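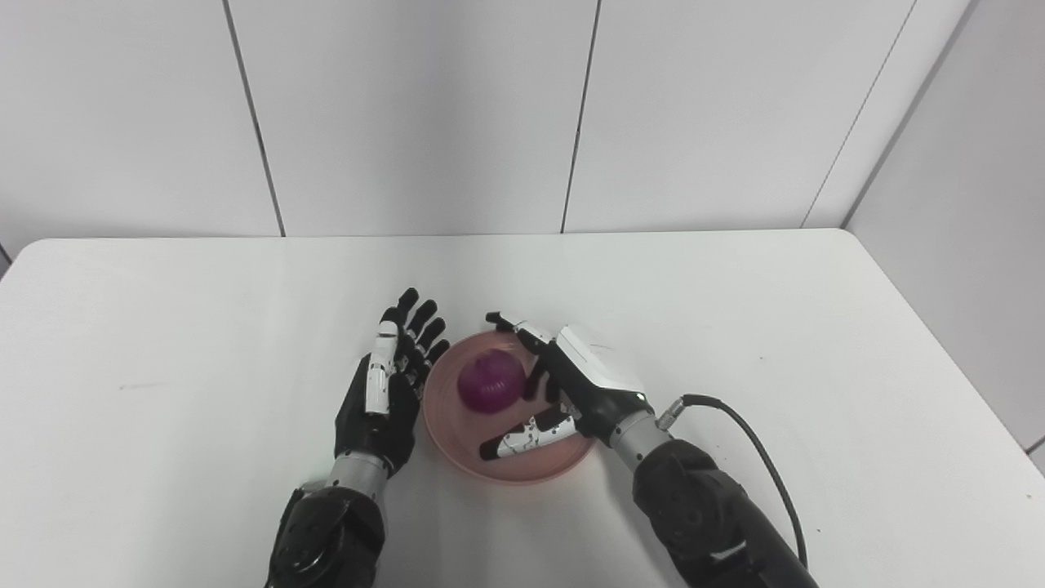 # stullau-bowl

Notes on one pink dish, one magenta object and a white table. 708 clips, split into 20 folders, last tidied in January.

## Labels

`dish` covers both "bowl" and "plate". Grandmont argued for bowl, Usten for plate, and the column was renamed after three meetings.
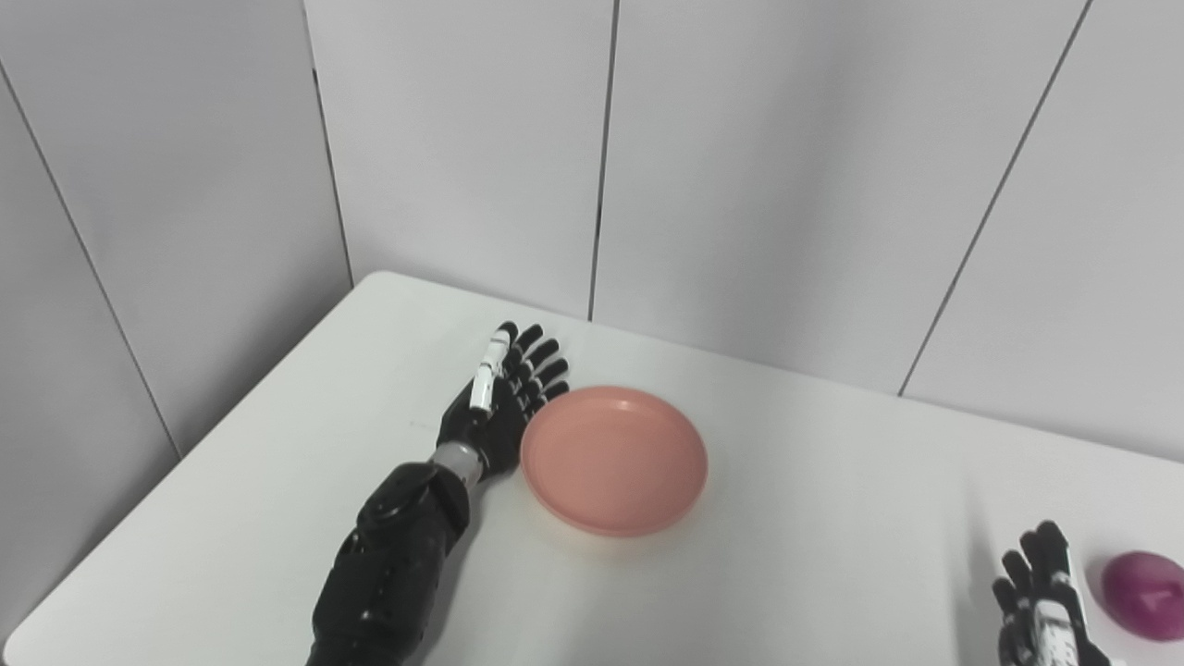
`item` is the magenta thing. Earlier versions said `fruit`, a matter of optimism.

## Known gripes

- Pink and magenta labels are swapped in folder 7.
- White table, white walls: auto-crop sulks.

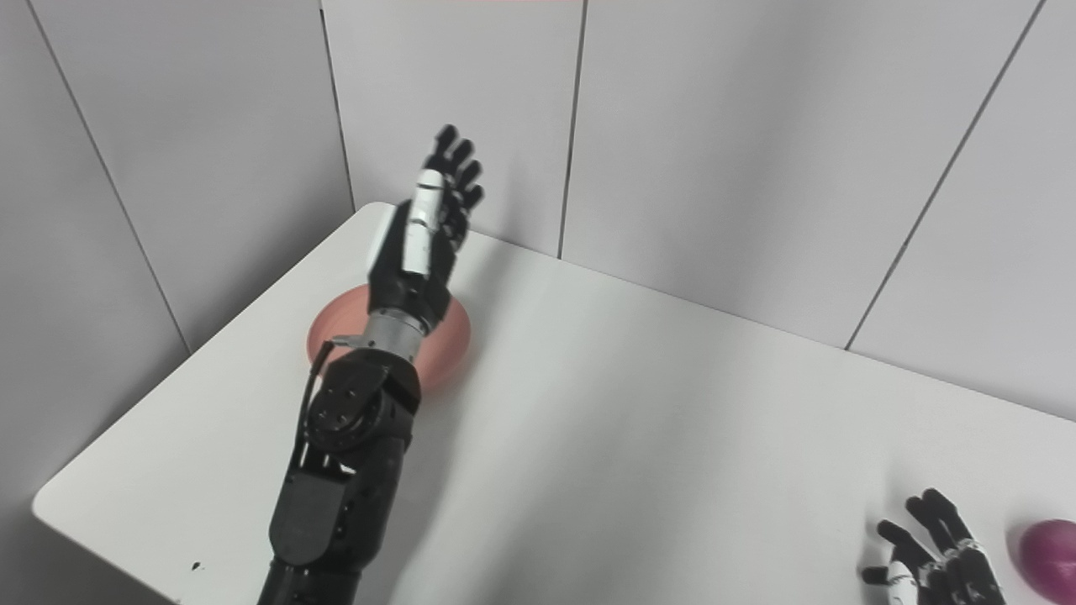

## Licence

Ask Kelemen. Bring your own dish.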